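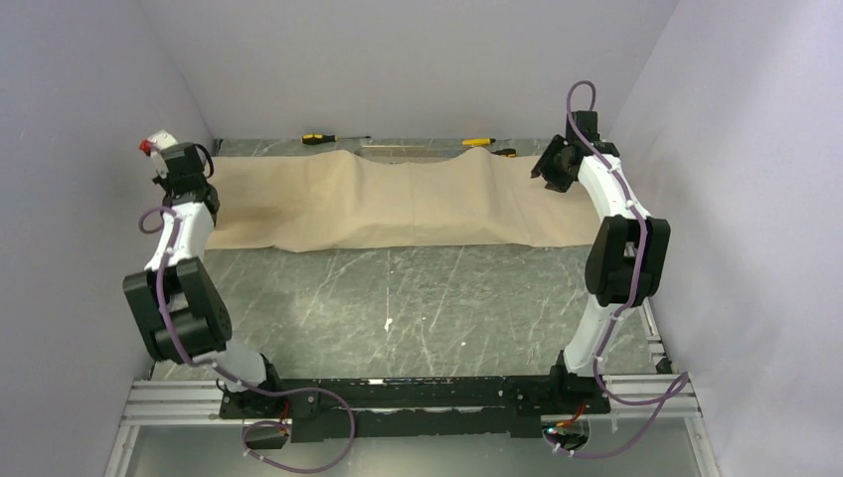
3.2 布の皺と「整った」状態の記述

布を畳む、広げる、端を揃える。家事としては単純だが、どこで終わりとするかは案外決まっていない。先行の整理(Brornska分類、以下B分類)では布の状態を「広がっている」「折れている」「丸まっている」に分けるが、皺の扱いが抜けている。広がっていても皺だらけ、という布はどこにも入らない。本節はこの抜けの部分だけを扱う。畳み方の流儀については3.4節に回す。

用語。まず「折れ」と「皺」を分ける。折れは布が自分自身に重なる線で、上下に2枚以上の層ができる。皺は層が増えない起伏。指で押さえて消えるかどうかは定義に入れない。素材で変わりすぎるため。境界例は多い。浅い折れは斜めから見ると皺に見えるし、深い皺は上からだと折れに見える。記録者は迷ったら「不明」と書く。無理に決めない。

「たるみ」は今回は独立に立てず、皺に含めた。Yensukの手引きでは別扱いになっており、そちらに合わせるべきという意見も査読前の段階で受けたが、卓上に置いた布ではたるみと大きな皺の区別がほとんど効かない。吊るした布なら話は別。カーテンや物干しの洗濯物は本稿の対象外とする。

台の面について。布の見え方は下の面でかなり変わる。灰色の大理石模様の天板では、無地の台に比べて布の縁を追うのに模様が邪魔になる場合がある。とくに縁が細くめくれているとき。黄褐色の布であれば灰色との差があり輪郭そのものは取りやすいが、縁のすぐ外の模様の筋を布の影と読み違える誤りが予備記録で出た。対策は単純で、縁を一周たどってから内側を記入する順に変えた。最初からそうすべきだった。

布を置く位置も記入欄に入れた。手前、中央、奥の3区分。天板の奥寄り半分に横たわる布は「奥」。区分をまたぐ場合は面積の大きい側に寄せ、備考に書く。位置は皺と関係ないように思えるが、作業としては関係がある。奥の布は向こう側の縁に手が届きにくく、手前に引いてから直すことになり、引いたぶん新しい皺ができる。家庭の作業でも同じで、広い食卓の向こう側のクロスを直すときは、たいてい人が回り込む。

3.2.1 皺の方向と深さ

方向は布の長辺を基準に「平行」「直交」「斜め」「方向なし」から選ぶ。長辺がわからない布、つまりほとんど正方形の布や、一部しか見えていない布では、基準を立てずに「方向なし」か「不明」。この二つを混同した記入が予備段階で多かったため、様式の文言を書き直した。「方向なし」は皺が四方に走っていて揃わないこと、「不明」は判断できないこと。別物である。

深さは数値化を見送り。定規を当てると布が動く。影の濃さで代用する案もあったが、照明の向きに左右されるし、淡い色の布では影が薄く、濃い色の布では影が沈む。結局「浅い」「深い」「混在」の語で書くことにした。粗いが、記入者の間で揃いやすい。

淡い色の面は扱いがやや難しい。クリーム色の面が視野の上側に広く占めるような近接の見え方では、皺の起伏はわかっても、布の縁が見えなければ全体の形がわからない(図2)。皺があることは書ける。布が広がっているか畳みかけかは書けない。近い視点の記録だけで状態を決めるのは無理で、引いた視点の記録と必ず組にする必要がある。

もう一点、近接だと素材も怪しくなる。皺の寄った淡色の面は、布なのか紙のシートなのか、見た目だけでは分けられないことがある。様式の素材欄に「布または紙」を加えたのはこのため。素材の判定を先に求めると、記入者は知識で補ってしまう。台の上に布があると知っているから布と書く、という具合。補うこと自体は悪くないが、見えたことと知っていたことが欄の上で混ざるのは困る。

図2 近接で見た、皺の寄ったクリーム色の面

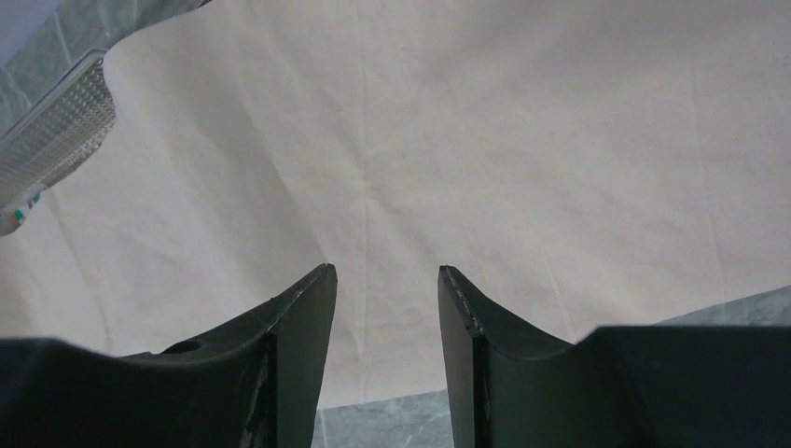 そこで記入は二段に分けた。第一段は見えている範囲の皺だけ。有無、方向、深さ。第二段で引いた視点の記録を横に置き、位置、輪郭、折れの有無を書く。第二段を書いたあとに第一段を直すことは禁止とした。直したくなる気持ちはわかるが、直すと両者の食い違いが消えてしまい、あとで検討できない。食い違いは食い違いのまま残す。

3.2.2 「整った」の判定

作業の終わりをどう書くか。Katanoの家事記録様式では「きれいになったら終了」としか書かれておらず、人によって結果がばらつく。ある人は四隅が出ていれば整ったと言い、ある人は手のひらで撫でて引っかかりがなければ整ったと言う。どちらも間違いではなく、布の用途が違えば基準が違う。拭き取り用の布なら四隅で十分。食卓に掛ける布なら皺も気になる。しまう布なら、畳んだあとの厚みが揃っているほうが大事。

そこで本稿では用途を先に決め、用途ごとに終わりの条件を一つだけ置くことにした。

拭き取り用:四隅が見えていること。皺は問わない。
掛け布:縁のめくれがないこと。浅い皺は可。
収納用:畳んだ縁が揃っていること。内側の皺は問わない。

条件を一つに絞ったのは記入の手間の問題が大きい。複数にすると、優先順位の説明だけで様式が一枚増える。改訂前のPrustus版がまさにそれで、記入例が長くなりすぎ、結局読まれていなかった。

終わりの判定とは別に、作業者が手を止めた時点も記録する。条件を満たす前に止めることもあれば、満たしたあとも撫で続けることもある。後者は掛け布で目立つ。皺を一本消すと隣に別の皺が出て、それを追って反対側の縁が浮く。追いかけっこ。布を一度持ち上げて置き直したほうが早そうな場面でも、撫でて伸ばそうとする傾向がある。記録上は「撫で」「引き」「置き直し」を区別してあるので、3.3節で順序とあわせて検討する。

1回の記録の上限は30分、対象の布は20枚とした。布は洗いの回数を揃えていない。使い込んだ布は皺がつきやすく取れやすい、新しい布はその逆、という印象はあるものの、今回の様式では確かめようがない。洗濯の履歴の欄は次の版で足す予定。アイロンの有無も同じく次版で。糊づけについては対象の布に含まれていないので触れない。

残る問題。角の扱いが決まっていない。縁が揃っていても角だけ内側に折れ込んでいる布は、収納用の条件では合格になってしまう。合格でよいのかもしれないが、次に広げるときに角から皺が走ることがあり、作業としては後回しにしただけとも言える。暫定で備考欄に「角折れ」と書かせているが、書き忘れが多い。様式の側で欄を設けるべきか検討中。あと、両端を同時に持つ場合と片側ずつ持つ場合で皺の出かたが違うはずだが、この点はは持ち方の記録が足りず、本節では扱えなかった。3.4節で一部補う。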